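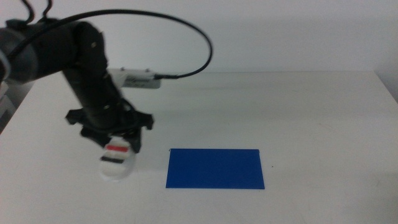
**Mollovberg – Abella (LP and download)**

Second album from Mollovberg, and a slower one than the first. Tonantzin Robles still sings most of it, but Harish Bhatt takes two songs on side B and his voice is lower in the mix than I'd like. I had to turn it up to catch the words on "Flirnine".

The drums are the best thing on the record. They sound close and dry, with hardly any reverb, and on "Lisau" they carry the whole first half before the organ comes in. That track runs a bit long. The closing one could have gone on for longer.

My copy is number 22 of 400. The pressing is quiet apart from a few clicks at the start of side A, and the sleeve is thick card with the lyrics printed inside in very small type. The download code worked first time. Files are FLAC or MP3, though the gap between tracks three and four is missing on the MP3s.

If you liked the debut for the guitars, listen to a couple of tracks before you buy. There is far less guitar here.

Favourite track: Lisau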